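Betreff: Re: [werkstatt-liste] Zweiarm-Tisch, Greifer zickt bei Schalen

Hallo zusammen,

Lahcen Gaber schrieb im August:
> Fährt euer Wekis-Aufbau noch mit der alten Greifkraft? Bei uns
> rutschen glatte Sachen ständig weg. Und habt ihr die Kabel
> inzwischen anders verlegt?

die Kabel, hach ja! Die hängen immer noch so, wie sie wollen - ich hab nur am Greifer etwas mehr Luft gelassen.
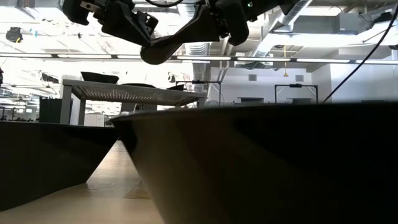

Mit der Kraft bin ich von 1000 auf 105 runter (Einheiten vom Markano-Regler, fragt mich nicht, was das in Newton ist). Seitdem drückt er mir die Schalen nicht mehr weg, bevor der zweite Finger anliegt. Langsamer zufahren hat auch viel gebracht, da war ich vorher viel zu ungeduldig.

Jetzt üben wir Abräumen: schwarzes Geschirr vom Holztisch auf das graue Lochgestell, beide Arme zusammen. Die tropfenförmigen Schalen sind echt gemein, an der Spitze kriegt man kaum was zu fassen. 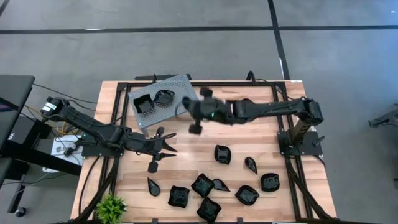

Muss man nach jedem Umbau beide Arme neu kalibrieren?
Nur den, dessen Grundplatte gelöst war, den anderen lasse ich in Ruhe.

Die Ritchie-Skripte lade ich hoch, sobald ich sie aufgeräumt hab.

Grüße aus der Werkstatt

Abgelegt unter: Basteln & Robotik, Listenarchiv

Kommentare
moni_k: 105 probier ich heute Abend auch mal, danke!
Schraubär: Bei mir ging unter 3000 gar nichts, anderer Regler halt.

Zuletzt auf der Liste
- Vundulura: Firmware 8 bootet nicht
- Suche Kabelschlepp, gern gebraucht
- Werkstattschlüssel, die Zweite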